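Filed under: Course notes > Home organisation, short course > Session 6

We use cookies to remember your notes settings. Accept all / Manage choices

Session 6: Small stuff on the floor

Right, last week a few of you asked why I start people on the carpet and not at the kitchen table. Mostly it's habit! I learned this from Vitória Barros when we were clearing the old Petridis offices, and she did everything on the floor against a wall. You've got a back stop, you've got room to spread, and nothing rolls off onto your foot.

What I'd like you to do at home is pick one patch of wall and line up the small stuff along the baseboard. Packets, little boxes, plastic bags, cords, adapters, whatever's been living in the drawer. Don't sort it yet. Give yourself 40 minutes (set a timer, I mean it) and stop when it goes.

Then the tray. Any shallow tray will do, I'm fond of a coloured plastic one as white paper shows up against it. The tray is for the thing you're dealing with right now, and a pen. I write straight onto the packing slip or instruction sheet: what it belongs to, keep or go. Scraps of paper can sit in the tray until you've finished the item, then out they go.

Keep a cardboard box nearby for crumpled packing paper. Mine goes just through the doorway so I'm not tempted to fish things back out, and I leave the shipping label on until I've checked nothing in there needs returning.

A few bits people forgot in the August group:
- flat cardboard gets its own pile, don't stuff it in with the paper
- cords laid out straight before you decide, you'll spot the doubles
- a grabber tool is lovely if your knees or back complain
- safety glasses if you're cutting zip ties (Reginald Nguyen-Tran, I'm looking at you)

For session 7 please read the Lenden handout on labelling and bring one sheet you've written on, messy is fine. We'll start with cords and adapters, and I'll bring spare pens.
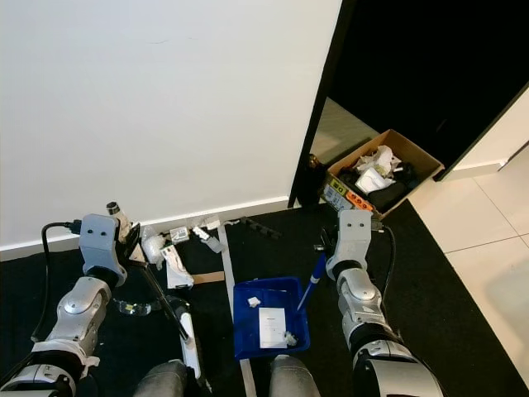
If your patch of wall is in a hallway, leave yourself a path to walk through, and we'll talk about narrow spaces after the break.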